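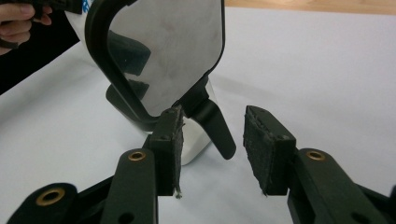

Weekend Bakers Wanted for the Likasley Rye Project

Do you bake at home? Have you always wanted to try real, dark, slow rye bread, the kind that takes two days and makes the whole house smell wonderful? Come and bake with us!

The Likasley Rye Project is looking for 17 home bakers to test old family recipes over the winter. The recipes came to us from Gunārs Eglītis, whose grandmother baked for her village and wrote everything down in a set of school notebooks. There are 218 recipes in all, and most of them haven't been baked in decades. Some say things like "flour until it feels right" or "bake until the neighbors come over," so we need people with patient hands and a sense of adventure.

We'd love to turn the best ones into a cookbook, and every tester will be thanked by name in it.

What you'll do

You'll get one recipe every two weeks, five in total. Bake it at least twice in your own kitchen, write down what you did (weights, times, oven temperature, how the dough looked and felt) and send us your notes. A few photos from your phone are great but they don't have to be pretty. If a loaf comes out like a brick, we want to hear about that too! Our first try at the caraway loaf could have held a door open.

Once a month we all meet at the Garkura kitchen to cut up the loaves, taste, compare notes and argue happily about crust. Hanne Kallio runs these evenings and brings good butter. Please plan on making at least two of them.

Who we're looking for

Anyone 18 or over with a working oven and a kitchen scale. You don't need to have baked rye before, and you don't need to read Latvian, as Gunārs and Kelly Ellwood have put the recipes into English. It does help if you've kept a sourdough starter alive for a while, but we'll give you some of ours and show you how to feed it. It's a tough old thing and very forgiving.

Rye contains gluten, and several of the recipes use milk, honey or nuts. Tell us about any allergies when you write and we'll match you with recipes you can eat.

What you'll get

We supply the rye flour, the starter, one loaf pan and a printed recipe folder. You'll also get a $48 grocery card for the other ingredients. This isn't a paid job, but you keep every loaf you bake, and you'll go home from the tastings with more bread than you can carry.

How to sign up

Send a short note to Kelly at the Garkura front desk, or drop it in the box by the door. Tell us what you like to bake, which evenings you're free, and the best or worst bread you ever made. Notes need to reach us by 05/01/2018. Efraín Chambi will call everyone back the week after, and flour pickup starts soon after that.

Couples, roommates and parents with grown kids are welcome to share one spot.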